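Staff Exchange > Workplace Culture > Displaying employee work on company premises

Topic: Terms for lending personal work to the lobby display

Posted by facilities_liaison, 10 July 2019

The Plarnthorpe office will open its ground-floor corridor to work made by employees. Members are asked to comment on the draft terms before they are issued. Each employee may submit two pieces. Accepted work will hang for one quarter. The company will insure each piece up to $225, and the lender will sign a release covering any amount above that figure. Sales may not be conducted on the premises.

Reply from quillwort

The insurance limit is too low. A framed print of moderate size costs more than that to replace before the artist's time is considered. When Mavach ran a similar display, the limit was $478 and the lender stated the value on the form. I would ask that the same method be used here.

Reply from facilities_liaison

The limit was set by the existing property policy. A higher figure would require a separate rider, and the budget approved in April does not include one. The request will be passed on.

Reply from bench_and_easel

I do not agree with quillwort. Most of us are lending things that would otherwise be in a closet. If the paperwork becomes heavier, people will stop submitting. My concern is the selection process. The draft says that pieces will be "reviewed for suitability" and does not say by whom or against what standard.

Reply from quillwort

A stated value is one line on a form. It can hardly be called heavy paperwork.

Reply from tarn_office

On selection, the Ostrowski building accepts everything that meets the size limit and carries no advertising. Pieces are hung in the order received, with 50 places available. Those who miss one quarter go to the head of the list for the next. There have been complaints about quality -- mostly from people who did not submit anything.

Reply from bench_and_easel

That arrangement would satisfy me. I would add that a refusal should be given in writing.

Reply from facilities_liaison

Thank you. Order of receipt will be proposed in the second draft, together with written notice of refusal. The corridor cannot hold 50 pieces, so the number of places will be lower. The ban on sales will remain, although a lender may leave contact details on the label.

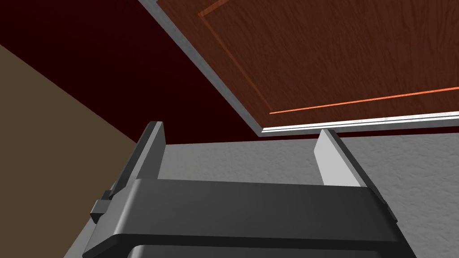

Labels will be printed by this office in one format and should be limited to 100 words. Three-dimensional work will be considered only if it fits the existing wall shelves.

Comments (3)

hallway_reader: Does "employee" include contract staff? At Itix it did not, and several people were turned away at the door with work in hand.

facilities_liaison: Contract staff with a current badge are included. The wording will be corrected.

quillwort: I maintain my objection on the insurance limit and ask that it be noted.

Recent topics
Use of the Mavach meeting rooms after hours
Photography policy for staff events
Replacing the break room notice board
Ostrowski building: call for winter concert performers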